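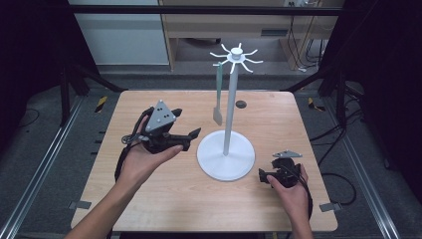

Refinishing a timber tabletop with hardwax oil

Contents
Before you start
Stripping the old finish
Sanding sequence
Masking holes and fittings
Applying the oil
Curing and care
Faults and fixes

Before you start

This procedure covers solid timber and thick-veneer tabletops in a light species such as ash, oak or beech. It assumes an indoor table in daily use and an existing finish of oil or thin lacquer. Thin veneer needs a different approach, as a random orbital sander will go through it in seconds. Check the underside and the end grain. If the grain lines on the top do not carry over the edge, treat the top as veneer and sand by hand only.

You will need:
Random orbital sander with dust extraction
Discs in 80, 120 and 150 grit
Cork block and matching sheets
Vacuum with a brush head
Methylated spirits and lint-free cloths
Hardwax oil, clear satin
White nylon pads
Metal bucket with a lid, part filled with water
Nitrile gloves and a P2 dust mask

The quantities here suit a top of 1500 x 800 mm. A 375 mL tin covers both coats with some left for touch-ups. Edges and end grain take up more oil than the face.

Stripping the old finish

Clear the table and move it somewhere with cross-ventilation. Wash the top with warm water and a little dish soap, wipe with a clean damp cloth and leave it overnight. Silicone polish residue causes more failed coats than any other contaminant. Wipe the dry surface with methylated spirits, turning the cloth often, and repeat until it comes away clean.

Lacquer that is flaking or thicker than a coat of paint should come off with a card scraper before sanding. Hold the scraper at a slight forward lean and work along the grain. Chemical stripper can be used, but it has to be neutralised as the label directs and the timber left to dry fully.

Sanding sequence

1. Start at 80 grit only if there are scratches you can feel with a fingernail. Otherwise start at 120.
2. Move the sander slowly along the grain, overlapping each pass by half a disc. Do not tilt it to chase a stain.
3. Vacuum the top and the disc between grits.
4. Draw light pencil lines across the surface before each grit. When the lines have gone, that grit is done.
5. Finish at 150. Going finer closes the grain and reduces how much oil the timber will accept.
6. Hand sand once with the cork block at 150, along the grain, to remove swirl marks.
7. Ease the edges with two light strokes of the block.

Water rings that survive 120 grit have usually gone deep. Oxalic acid will lift black iron stains, although it must be rinsed thoroughly. The dried residue is an irritant, so do not sand it.

Masking holes and fittings

Desks and some dining tables have a cable hole with a push-fit grommet. Lever the grommet out with a plastic spreader and set it aside. Oil the cut edge inside the hole with a small brush, as bare end grain there will draw in any spill. If the grommet is glued, leave it in place and mask it with low-tack tape trimmed to the rim.

Applying the oil

Stir the tin thoroughly from the bottom and do not shake it. Work between 15 and 25 degrees, out of direct sun.

Spread a small amount with a white pad and work it in along the grain. The coat should look damp, with no pooling. After 15 minutes, wipe off all excess with a clean cloth. Allow 12 hours, longer in humid weather, then apply a second coat thinner than the first.

Oil-soaked cloths can self-ignite. Put every used cloth and pad in the water bucket straight away and close the lid. Do not leave them scrunched up in a bin, even for the length of a tea break.

Curing and care

Light use is fine after 24 hours. Keep water, rugs and rubber feet off the top for 6 days – full cure takes longer in winter. Wipe up spills promptly and clean with a damp cloth and neutral soap.

Faults and fixes

Sticky patches: excess oil left on. Rub with a pad and a little fresh oil, then wipe dry.
Rough feel: raised grain. Rub lightly with a worn 240 sheet after the first coat has dried, vacuum and recoat.
Dull areas: uneven absorption. Apply a third thin coat to the whole top.
Fisheyes: silicone contamination. Sand back, clean again with spirits and restart from 120 grit.

Procedure by Remzi Duman. Scraper notes by Arnel Talavera.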